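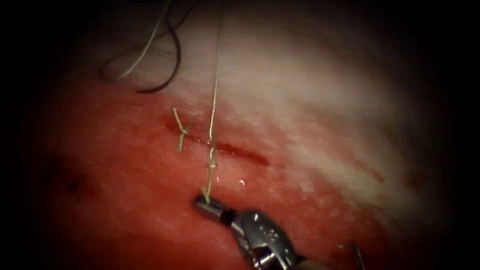 Suturing, two stitches in

Thin client lag at branch sites, anyone else?

tapeworm_ops
Moved 296 users onto hosted desktops in November. Head office fine. Skanthorpe site is crawling, typing shows up a second late, scrolling a PDF is painful. Line isnt full, I checked. Supplier says add memory. Not convinced. Ideas?

marlpit
What's the latency to Skanthorpe? Bandwidth tells you nothing. Run a ping all morning and look at the spikes.

tapeworm_ops
Will do. Tried it for ten mins and got spikes up to 432 ms, then nothing.

Kestrel9
There's your answer then. Nothing to do with memory.

grumbleweed
Disagree. We had the same at Vodarton and it WAS memory. Hosts were swapping at 9am when everyone logged in. Supplier might be right for once.

marlpit
If hosts were swapping head office would feel it too. He says head office is fine.

grumbleweed
Unless head office are on different hosts. Has he said? No. 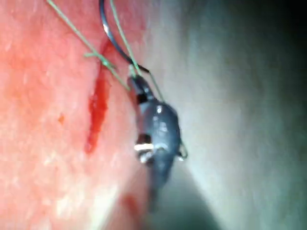 Gripper tip, close up

tapeworm_ops
Same pool, 6 hosts, users land anywhere. So not that I think. Sorry should of put that in the first post.

grumbleweed
ok fair. Still look at the logon peak though.

Boris Dervishi
Which monitoring are you on? We use Lashari, it splits the delay into network / host / client per session. Took me an afternoon to set up. Fasa does similar but the reports are horrible.

Kestrel9
Fasa reports are fine once you turn off the default view. Lashari costs double.

Boris Dervishi
Not double. And you get per user history, handy when someone rings up about last week.

marlpit
Neither needed for this. Ping and a router login. Is anything else going over that line? Backups, cameras, phones?

tapeworm_ops
Backups run overnight. Supposedly. Going to check the schedule now 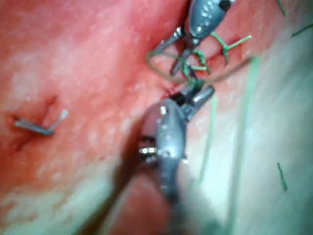 Right, back. Schedule says 2 am but the job is still running gone ten most mornings. So it's on the line when they all log in. Have capped it for now and will see what tomorrow morning looks like. Ping is running too.

grumbleweed
Capping it just means it runs even longer. Move it or shrink it.

tapeworm_ops
Yeah I know, just want one quiet morning first to compare

Kestrel9
Prioritise the desktop traffic on the router while your at it. Post the ping results when you've got them.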